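How I label wrist camera clips for cloth handling (Preleo walkthrough, part 2)
Posted 2024-04-13

Right, so part 1 got you as far as recording. Now for the fun bit (I mean it, I really do like this stage!), turning a pile of clips into something a policy can learn from. I'm using Preleo for the labelling and Patier for training, and my target set is 358 clips of clothes on a couch.

Step 1. Pick your start point. Open a clip and scrub until the fingers are open and the garment is in view. Mark that as "approach". Don't fuss over getting it perfect, a few ticks either way made no difference to my results.
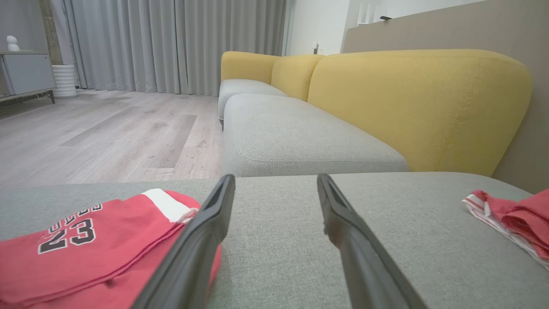
Open fingers over a folded jersey, shorts off to the right.

Step 2. Tag the garment state. I started out with 12 tags and it was a nightmare, I kept disagreeing with myself from one arvo to the next. Now I use four: folded, bunched, draped, held. If a piece is hanging over the edge of a cushion and you can't tell whether it's draped or held, tag it "unsure" and keep going. Preleo lets you filter those out later.

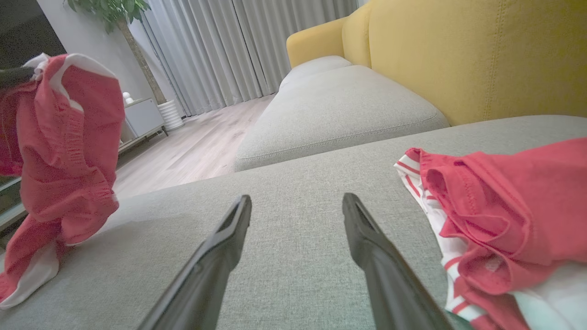
I ran the training with the unsure clips left in and again with them taken out, and leaving them out won by a fair bit on my bench, mostly on sleeves. Your mileage may vary, of course, and if your set is tiny you might want to hang on to them.

Step 3. Mark the grasp target. One click per clip, on the bit of cloth you'd want pinched. I go for a raised fold or a trim edge, somewhere with a bit of colour contrast. Big printed numbers are tempting to click on, but try not to! My first model got obsessed with them and ignored plain shirts completely.

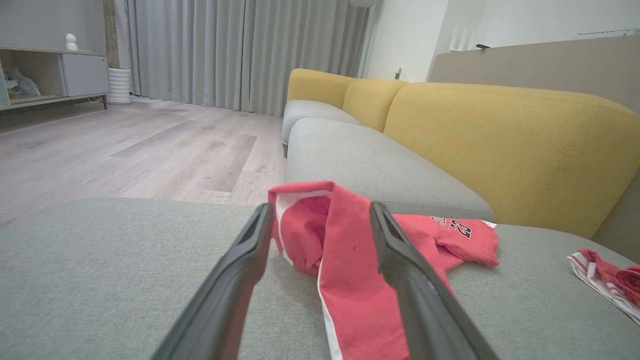 Bunched jersey between the fingers: I'd click the white stripe here, well clear of the 23.

Step 4. Export and train. In Preleo choose Export, then Patier format, and tick "keep wrist view". Set the crop to 300 and leave the colour jitter on. I train for 200 epochs, and the Hartono loss is worth switching on if your version has it (mine was buried under Advanced).

If the export hangs, check for clips with no grasp click. That was me, twice. Part 3 will cover testing on the Uswood arm, once I've sorted out my calibration.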